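Print this page | E-mail this page

What the Stumps Remember: Reading Tree Rings on the Ovcombe Ridge

Sun 28 May
By the Ovcombe Tree Ring Group, Earth Science Project

Our group started this project with one question. Can you tell a dry summer from a wet one by looking at a piece of wood? We had all heard that you can count rings to get the age of a tree, and that was pretty much all we knew. By the end we were spending our lunch periods arguing over whether a line thinner than a hair was a real ring or a fake one, and having a great time doing it.

We chose the ridge above Drisia Creek for a simple reason: the trees were already down. A row of old pines along the top trail was cut last year when the trail was widened, and the logs were hauled to the Kelemen sawmill at the bottom of the hill. The mill agreed to slice us some disks from the butt ends, the thick part nearest the stump, and even marked which side had faced the creek. We ended up with nine disks, five from the top of the ridge and four from the low ground by the water.

How a ring gets made

A tree grows outward from a thin living layer just under the bark. In spring, when there is plenty of water and the days are getting longer, that layer makes big cells with thin walls. Scientists call this earlywood, and in pine it looks pale. Later in the summer growth slows down and the cells come out smaller, with thick walls. That part is latewood, and it looks darker. Then growth stops for the winter. When it starts up again the next spring you get pale wood right up against last year's dark wood, and the edge between them is sharp enough to see. One pale band plus one dark band makes one year.

If the year was good for growing, the ring is usually wide. If it was bad, the ring is usually narrow. The word "usually" turned out to matter a lot! A tree can also have a bad year from insects, a late frost, a broken top, or a big neighbor that hogs all the light. That is why you never trust one tree by itself. You look for the years when many trees were unhappy at the same time.

There is a second thing that surprised us. A tree standing next to a creek doesn't care very much about a dry summer, at least if the creek keeps running. Its roots have another source. Tree ring people call trees like that "complacent," which is a funny thing to call a tree. The ones that react strongly to weather are called "sensitive." We guessed that our ridge trees, up at 314 feet with thin rocky soil under them, would be the sensitive ones.

Getting the disks ready

We thought this part would take one afternoon. It took most of three weeks. A chainsaw leaves a fuzzy surface, and on a fuzzy surface you can see the wide rings near the middle and nothing else. The cure is sandpaper, starting rough and going finer and finer until the wood feels like glass. We used five grades. The last one is so fine it hardly feels like sandpaper at all, and that is the one that makes the narrow outer rings pop out.

We also learned to let the disks dry slowly. Our first one sat next to a heater and cracked from the bark straight into the middle. You can still count a cracked disk, you just have to pick a path that goes around the split, but it looked terrible and we felt bad about it. The rest we kept on a shelf in the hallway closet with newspaper between them.

Counting and measuring

For each disk we drew two pencil lines from the center to the bark, staying away from knots. Two people counted along each line without telling each other the result. When the numbers matched we wrote them down. When they didn't, we went back with a hand lens, and this is where most of the arguing took place.

The oldest disk had 98 rings. The youngest had 70. Holding a piece of wood that started growing before any of our grandparents were born was the best moment of the project for several of us.

After counting, we scanned each disk on a flat scanner and measured the ring widths in Lokeo, the measuring program our school already has for the biology labs. You set the scale with a ruler in the scan, click on each ring edge, and it gives you a table of distances. In total we measured 762 rings. Clicking them all took long enough that we set up a schedule so everybody's wrist got a rest.

Matching one tree to another

The real trick in this science is called crossdating, and we want to explain it well as it was our favorite part. Say a tree has a very narrow ring, then three normal ones, then two narrow ones in a row. If a second tree has the same pattern, you can line the two up and be fairly sure those rings belong to the same years. The longer the pattern, the surer you are. It works a bit like matching bar codes.

We did it the old way first, on strips of graph paper. Every square is a year. When a ring is much narrower than its neighbors you draw a tall line, and when it is only somewhat narrow you draw a short one. Wide rings get nothing. Then you slide the strips past each other until the tall lines agree. The first time two of ours clicked into place there was actual cheering in the classroom.

The strips also caught our mistakes. One ridge disk refused to match anything after the first half. When we looked again with the lens, we found a spot where a dark line faded out partway around the trunk. That was a false ring, made when the tree slowed down in the middle of a growing season and then started up again. We had counted it as a whole year. Once we took it out, the strip fell right in line with the others.

What happens to the rings when a log is sawed into boards

We had an extra question that came from our visit to the mill. On a disk the rings are circles. On a board they look like stripes, or arches, or long wavy shapes. Where do the circles go?

They are still there. You are only seeing them from a different side. Think of a log as a stack of paper tubes, one inside the other. If you slice the stack straight through the center you cut each tube cleanly and get narrow straight stripes. If you slice closer to the outside you skim along the tubes at a low angle, and the same ring gets stretched out into a broad band or a pointed arch. And no trunk is perfectly straight or perfectly round, so the lines bend and drift as they go. A pale softwood tabletop is a good place to look for this, with its slightly darker narrow bands running between wide stretches that are nearly cream. We all started doing it at home and in restaurants, which our families got tired of pretty fast.

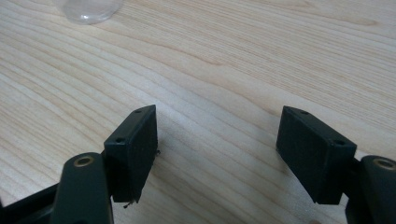
What we found

The ridge trees and the creek trees told two different stories, just as we hoped they would.

On the ridge, narrow rings came in clear groups. All five trees shared the same bad stretches, and the matching was easy once the false ring was out of the way. On the low ground, the rings were more even from year to year. Three of the four creek trees showed only weak versions of the ridge pattern. The fourth showed a strong pattern of its own that matched nobody, and we think it was crowded by a neighbor for a long time. There is a big rotten stump right beside where it stood, so that fits, but we can't prove it.

We then compared the ridge pattern with the rainfall notebook kept at the Kelemen mill. The mill runs partly on creek water, so somebody there has been writing down rain for a very long time. The notebook has gaps, and some pages got wet and can't be read. For the years that are readable, the narrow ridge rings lined up well with low rain in spring and early summer. They did not line up nearly as well with the rain for the whole year. That makes sense if you remember the earlywood. A heavy rain in November doesn't help a pine that has already quit growing.

July gave us the strangest result. We expected a dry July to make the whole ring narrow. What we mostly saw was a ring of normal width with a thin dark band, as if the tree had done its pale growing on time and then stopped early. We only noticed this because one of us started measuring the dark part separately, which wasn't in our plan.

Things that could be wrong

Nine trees is a small group. Real studies use many more, and they take samples from several directions around each trunk. We only used two lines per disk.

All our trees were pines and they grew close together, so something like a beetle outbreak could have hit all of them and looked to us like a drought.

Young trees also make wider rings than old ones, even in the same weather. We handled that by comparing each ring only with its close neighbors, but there are better ways using math we haven't had yet.

What we would do next

We would love to add a second kind of tree. There are old oaks on the far side of Drisia Creek, and oak rings look completely different up close, with rows of little holes in the earlywood. Nobody would have to cut them down, either. There is a tool called an increment borer that takes out a core as thin as a pencil and leaves the tree standing. We've asked if the school can borrow one.

We also want to go back and measure the dark bands on all nine disks, so that the July idea gets a fair test. The disks are in the display case by the science office until the end of the year, with pins marking the narrow years. Bring a hand lens and try one of the ridge disks first, as the rings near the bark on those are the hardest and the most fun.

Print this page | E-mail this page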